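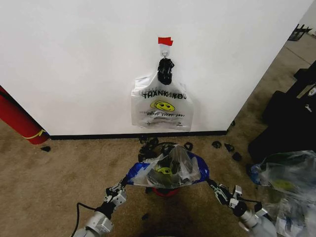

3 min read

January
Logged by Ratree Srithong, Perception and Control Support, Cundow

Summary: The bag-handling routine on the two-arm Virkberg station reports a lost grip while both grippers still hold the rim of a clear bag. The task planner then abandons the attempt and returns the arms to their rest position.

Reported by: Keegan Bolger
Component: grasp monitor, with possible involvement of bag segmentation
Priority: raised from normal to high at the request of the site

Initial report
The fault occurs after the bag has been stretched open between the two grippers. The operator notes that the blue trim is held on both sides when the message appears. The log gives "contact lost, left" in most cases and "contact lost, right" in the remainder. Restarting the planner clears the message but does not prevent its return.

First response
The site was asked to supply the joint and gripper logs for a full session. These were received the same afternoon and covered 164 attempts. Gripper width remained steady at the moment of each fault, and no unexpected arm movement was recorded. A mechanical cause was therefore considered unlikely, and no parts were ordered.

Investigation
Replay of the logs showed that the grasp monitor relies on the bag outline supplied by the segmentation module. Where the outline breaks near a finger plate, the monitor treats the break as a loss of contact. Clear plastic against beige carpet gives a weak outline. Small black scraps on the carpet behind the bag made matters worse: the module joined several of them to the dark contents showing through the plastic, and the rim was then placed too far back.

The pile of clear bags on the right was also labelled as part of the held bag in a number of replays. The printed bag on the wall hook was labelled correctly throughout.

Fletcher Tautahi confirmed that the time limit for a missing outline had been set to 200 milliseconds in the last release. The previous value was 600 milliseconds. The change had been made for rigid objects and was applied to all object classes in error.

Action taken
1. The former time limit was restored for the bag class only.
2. The monitor now requires a change in gripper width as well as a broken outline before it reports lost contact.
3. The segmentation region was limited to the space between the two grippers, with a small margin.

Result
Replay of the supplied session produced no false reports. The site has been asked to run the revised build, number 942, and to return the logs.

Outstanding
Lorne Chisholm has asked whether the width check could conceal a true slip where the plastic slides out slowly. The question is accepted and has been entered as a separate ticket, assigned to Rochelle Pirihi. Until it is answered, sites should not raise the arm speed above its present setting.

Status: awaiting reply from site.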